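Girner Stock Sheets
Version 2, Jan 8, 2023

Welcome! This is a small set of spreadsheets and a script for people who sell handmade candles and soap from home and want to know what they've got, what it cost and what to charge for it. I started it for my own stall in Plumundale, then Precious Mabuza asked for a copy, then her cousin did, and now there's a proper folder with a readme in it, which pleases me no end.

What's in the folder

stock.csv - one row per product, 59 rows in the sample copy
materials.csv - wax, lye, oils, wicks, jars and labels, with pack price and pack size
orders.csv - 1000 made-up orders so you can try things before typing in your own
price.py - reads the three files and writes prices.csv

Getting started

Copy the whole folder somewhere safe and open materials.csv first. Put in what you paid, postage included, and the pack size in grams or single items. Don't mix the two in one row! The script will happily multiply nonsense. After that, fill in the recipe columns in stock.csv and run:

python price.py --markup 45

The number is your markup in per cent. Leave it out and you get 200, which suits market stalls better than shops (a shop will want its own cut on top).
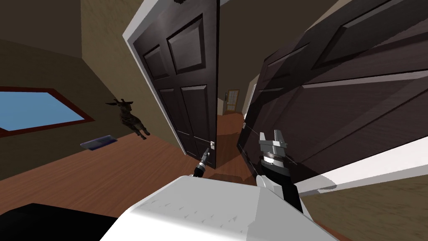 Columns people ask about

batch_yield: how many finished items come out of one batch, after you've thrown away the wonky ones.
cure_days: soap only. Leave it blank for candles.
trade: yes or no. Anything marked yes gets a second, lower price in prices.csv for shops buying by the box.
minutes: your own working time per batch. Please fill this in - I left it at zero for a whole year and my lavender bars were practically a gift.

Known problems

Currency signs in the price columns stop the script, so type plain numbers. Names with accents are fine now, thanks to Zuzanna Cieślak, who found the bug and sent the fix the same evening. VAT isn't handled at all yet. Chiến Võ is working on it and hopes to have something by May.

Reuse

Copy it, change it, pass it on. If you add a sheet for another craft, I'd love to see it!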